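**Cotport** are a British post-hardcore band formed by four school friends who had played together in a covers group. Their music mixes heavy, down-tuned guitars with clean singing and long instrumental passages. The band have released two studio albums, *Giltalus* and *Nerner*, and one EP.

## History

### Early years

The group began as a five-piece with two singers. They rehearsed in a room above a tyre shop and recorded a demo there on a borrowed eight-track machine. The demo was sold at shows as a cassette in a run of 300 copies, each with a hand-stamped sleeve. One of the singers left before the band played outside their home county, and the remaining members chose not to replace him. The rhythm guitarist took over the second vocal parts and has sung them ever since.

A four-song EP, *Room 509*, came out the following year on the small label Patwary. It took its name from a hotel room in which the lyrics to the last song were written. Reviews were mixed. Several writers praised the drumming but found the production thin, a view the band later said they shared.

### *Giltalus*

The first album was recorded in 3 weeks at a residential studio. Most of the songs had been played live for more than a year and were taped with the whole band in one room, with vocals added afterwards. The title is a made-up word taken from a misheard lyric. "Low Water" and "Salt Line" were released as singles, and the video for the second was filmed in a disused swimming pool.

*Giltalus* was better received than the EP, and the band toured it as support to larger acts before a short run of their own shows. The last of these, in December, was played to 400 people and was recorded for a live download. The download leaves out the encore, which was lost through a fault on the recording desk.

### *Nerner*

Work on the second album was slower. The original bassist left during the writing to return to college, and the parts already written were kept and re-recorded by his replacement. *Nerner* was released on 23 May 2020, again on Patwary. A planned tour was cancelled and the band played a set from their rehearsal room as an online broadcast instead.

The album has fewer screamed vocals than earlier records and makes use of piano on two tracks - the opening song and "Harrow Road". The closing track runs to eleven minutes and has been played live only once.

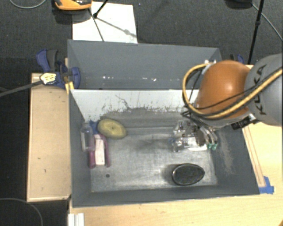

A vinyl edition followed later, with a different running order and one extra song, "Tenterhooks", left over from the *Giltalus* sessions. The extra song has since been added to the digital version.

## Musical style

Cotport are usually described as post-hardcore, though early reviews also used the terms metalcore and screamo. Songs tend to open quietly and build by adding layers, and choruses are often held back until the second half. Lyrics deal with work, family and small-town life. Both guitarists use the same low tuning on most songs.

## Discography

**Studio albums**

- *Giltalus*
- *Nerner* (2020)

**EPs**

- *Room 509*

**Singles**

- "Low Water"
- "Salt Line"
- "Harrow Road"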